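**Has anyone reproduced the Takard reset result?**

**gumleaf_servo** wrote:

I've been reading the Takard write-up by Toàn Âu and Khải Khương and I'm not sold. The claim, for those who haven't bothered, is that a two-arm policy trained on deliberately messy starts does better at block arrangement than one trained on tidy starts, with the same number of demos. They get 53 demos, no simulation, and then say the policy "recovers from clutter". That word is doing a lot of work.

My main gripe is the test. Six trials per layout. Six! If one of those goes the other way the headline number moves a long way. And the clutter never really changes. Same pen cup with the same bundle in it, same box of coloured chalk, both sitting toward the back where the arms have little reason to go. I don't count that as clutter, I count it as wallpaper.

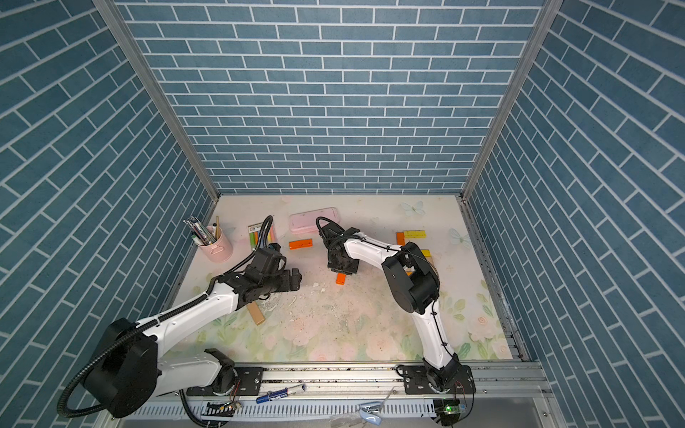
What I'd want is someone shifting the cup into the middle of the mat between trials, or swapping the chalk for something the policy has never met. Otherwise you've learned one mat very well. The brick pattern on the walls worries me too, seeing it's the same on all three sides and a network will happily use grout lines as a ruler. Has anyone tried this on a plain background?

---

**Onano_Pete** wrote:

> I count it as wallpaper

Bit harsh. The blocks are what the task is about, and those do move. Read the appendix again, they throw the blocks down by hand before every trial and don't use a template.

I agree on the walls. We ran something similar on our Onano cell and when we hung a bedsheet over the back panel, placement went off by a block width to the left. Retrained with the sheet up half the time and it came good. Cheap fix, so I'm surprised they didn't mention it.

---

**gumleaf_servo** wrote:

Thrown by hand by the same two people who collected the demos. People have habits. I'd bet if you plotted the starts they'd bunch up.

---

**kelpie53b** wrote:

Couldn't you just ask them for the starting positions? Toàn answered me within a day in March when I asked about gripper offsets. Nice bloke, sent me the whole log.

On the crumbs – does anyone else see those as the more interesting bit? There's a patch of white crumbs and dark specks in the middle of that mat, and the mat itself is scuffed there. If that built up over the sessions then early and late trials weren't run on the same surface, and the paper doesn't say which condition went first. If tidy-start was tested first and messy-start last, or the other way round, you've got a confound. I'd have wiped the thing down or swapped the mat.

---

**Cao_fan** wrote:

You lot would complain if it was done in a clean room. "Not realistic enough, no crumbs."

The Cao baseline they compare to was run on a bare white table with one arm, and I don't remember anyone here asking for the starting positions then. Two arms sharing a small floor is harder. I've watched plenty of these where one arm just parks itself and the other does everything, and at least they're scoring that.

---

**gumleaf_servo** wrote:

I did ask, as it happens. Page two of the Cao thread. Got ignored.

And harder doesn't make the stats better. Happy to be shown wrong with more trials.

---

**Gastimus_owner** wrote:

Long-time reader, I've got a Gastimus pair in the garage and tried a cut-down version of this over winter. My notes, for what they're worth:

- Messy starts did help me, but mostly on the first pick. After that I couldn't tell the two policies apart.
- Colour matters more than they let on. Orange and yellow went fine. My bare wood blocks got missed far more often on a cream cloth, and their mat is a pale cream as well. I'd like a per-colour table.
- The hollow rectangle is a kinder target than it sounds. Four blocks – in theirs it's yellow across the top, natural wood down both sides, orange along the bottom – and you can be fairly sloppy at the corners and still have everybody call it a rectangle. Their tolerance is given as "visually closed". Measured how? By whom? 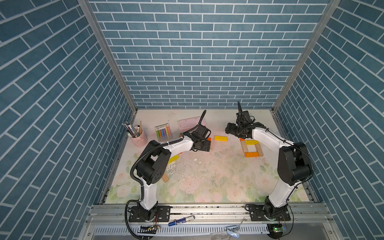
### Edit, 9th September

Heard back from Khải. He says the corner gaps were judged by eye by one person, who also knew which policy was running. So not blind. He was upfront about it and said a rerun with callipers is planned, but gave no date. He also said the order of conditions was alternated, so kelpie's worry about the crumbs might be smaller than we thought.

---

**kelpie53b** wrote:

Good, alternated is fine by me. I'll drop that one. Would still have wiped it.

---

**Onano_Pete** wrote:

Judged by someone who knew which policy was on is worse than anything else in this thread, and I say that as the one defending them. Photos from above, shuffle them, hand them to a mate who doesn't know the labels. An afternoon's work.

---

**gumleaf_servo** wrote:

I'll do the scoring if they'll send the end-state photos. I've got no stake in it apart from being grumpy. Gastimus_owner, could you pass that on to Khải when you next write? And ask about the per-colour numbers while you're there, I'd read that before I read another success rate.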